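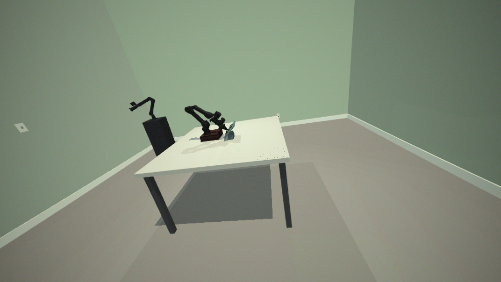 Speaker notes, Wometti meetup, 8/8/19
Keegan Chan, with Jui-lin Kong on the data slides
Talk title: Gathering demonstrations in simulation before you touch the hardware

Slide 1. Opening

Say who we are. I work on collection at Nuvorgate, Jui-lin does the training side. We share an office on Fraser, so most of what follows was argued over at one desk.

The talk is about how we collect examples for a manipulation policy. I won't cover network architecture. If people ask, send them to Jui-lin at the break.

Slide 2. The setup

Two arms, both with the same controller. One is on a pedestal at the end of the table, the other is on the tabletop itself. In most of our tasks only one arm does the work and the other holds a parked pose. We record joint positions for both anyway. Leaving the parked arm out of the log was a mistake we made in June and it cost us a week of re-recording.

The room is bare on purpose. Green walls, grey floor, baseboards, a wall plate. Early versions had no baseboards and the camera pose estimates drifted more than we liked. I can't prove the baseboards fixed it. We changed the lighting in the same commit.

Slide 3. The objects

Small things, close together. A brown block, something thin and green, something see-through. The see-through one is the reason for this slide. The renderer lets the white tabletop show through it, and a policy that looks for solid colour tends to do badly on it. We keep a translucent object in every layout now.

Pause here and let people look at the cluster under the middle arm. The gripper has to come down near the green piece with very little clearance on either side.

Slide 4. How a demonstration gets made

A person drives the arm with a hand controller while watching the render. Start pose, reach, grasp, move, release, back to start pose. The operator marks it good or bad as soon as it ends. We tried having a second person do the marking later and the labels got worse, mostly on grasps that slipped and then recovered.

Mention that recovered slips are kept and tagged. Jui-lin wants more of these.

Slide 5. Numbers

(Jui-lin takes over)

Target for the first batch was 1000 demonstrations. We kept 877. Of those, 116 include a recovered slip.

The rest were thrown out for operator error, physics glitches or dropped frames. The physics glitches are usually the block sinking slightly into the table and then popping out. They are easy to catch with a height check. We run it at save time.

We also held back 299 of the kept runs for evaluation. Somebody will ask if that's too many. Answer: the layouts vary a lot and a smaller set gave us scores that jumped from one training run to the next.

Slide 6. Shadows

(back to Keegan)

Go slowly here, it's the part people write down.

The first policy we trained was using the shadow of the arm on the tabletop to judge height. It did well until we moved the light. Then it closed the gripper above the objects every time. Now the light position is drawn at random for each episode, and its softness too. Training takes longer.

Slide 7. Tooling

The recorder is called Troduvus. It writes one folder per episode with the video, the joint log, the random seed and the operator's mark. Keep the seed. With the seed and the joint log you can re-render an old demonstration with different wall colours or a different camera, and you don't need the operator back in the chair.

Don't demo it live. The projector laptop can't run it.

Slide 8. What we'd change

Shorter operator shifts. Quality drops after the first hour and our marks show it.
More variation in where the objects start. Ours bunch up near the middle of the table.
Write the rejection rules down before recording begins.

Slide 9. Questions

Leave ten minutes. If it goes quiet, ask who in the room is collecting on real arms and how they handle resets.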